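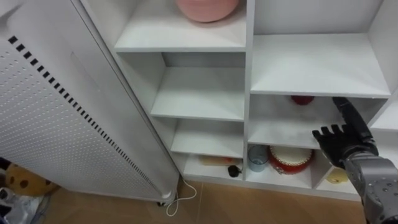 Plover Court Residents' Association
Minutes of the meeting held 2 January 2020, Hotmont Room

Minutes of the August meeting were accepted, with the note that "resolved" beside the gutter item should read "discussed again".

1. Strata levy
The manager, Brullum, proposes a levy of $236 per unit for repainting the stairwells. Members asked what had become of the last painting allowance. Brullum's letter says it was "absorbed". The meeting did not find this a satisfactory word and wants a ledger. No vote taken.

2. Lift
Liepiņa quoted $3343 to replace the door motor on lift 2. The same firm serviced that motor in August and reported it sound. Two members want a second quote. Another view was that a second quote would only cost us a call-out fee and tell us the same thing. Second quote to be sought, motion carried.
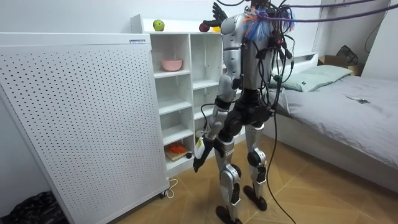

3. Parking
Brullum's new permit scheme was tabled. It is the old permit scheme in a different colour. Visitors will still park across the driveway, and the meeting saw nothing in the paper about who would enforce it. Deferred.

4. Water pressure
Upper floors report weak showers in the mornings. Brullum attributes this to "resident behaviour". Members asked which behaviour, other than showering. Letter to be sent.

5. Other business
Bin room key still missing. Request for a new noticeboard declined until the present one is used.

Meeting closed 8.50 pm. Next meeting to be advised.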